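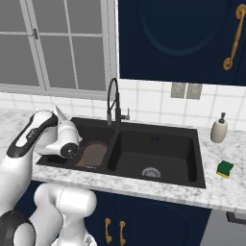

Free Healthy Cooking Nights Return to Grinano in April

Good news for anyone who wants to eat better without giving up butter! The Grinano community kitchen is bringing back its healthy cooking nights this April, and the spring program looks like the best one yet.

The classes are led by dietitian Dayana Villca, who ran the fall sessions and filled every spot. Her focus this time is on meals that keep you full – beans, eggs, oily fish, plenty of vegetables, and real olive oil in the dressing.

"People come in scared of half the foods in their fridge," Villca said. "I want them to go home excited about dinner."

Each class runs for two hours and has room for 15 people. You'll cook a full meal, sit down to eat it with the group, and take the recipes home. The first night is all about lentils (the smoky lentil and red pepper stew was a huge hit last fall), and later classes move on to quick breakfasts, packed lunches, and snacks that aren't just a sad handful of almonds.
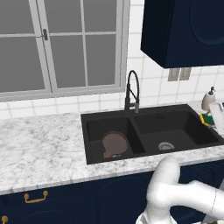 Yesenia Ayala, who runs the farm stand on Baudry Street, will supply the greens and will join two of the classes to talk about what's in season and how to store it. She's promising the first spring spinach, along with radishes and pea shoots if the weather plays along.

There are seven classes in all, and you can sign up for one or the whole run. Beginners are very welcome, and so are teens who come with an adult. If you have a food allergy, put it on the form so Villca can plan a swap.

Sign-up opens Thursday, March 20, 2025, at the front desk of the Gurar Library. Classes are free, but spots went fast last time, so get there early!

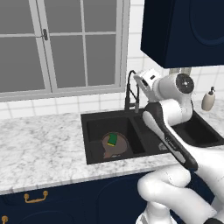 Double sink and tiled backsplash in a kitchen.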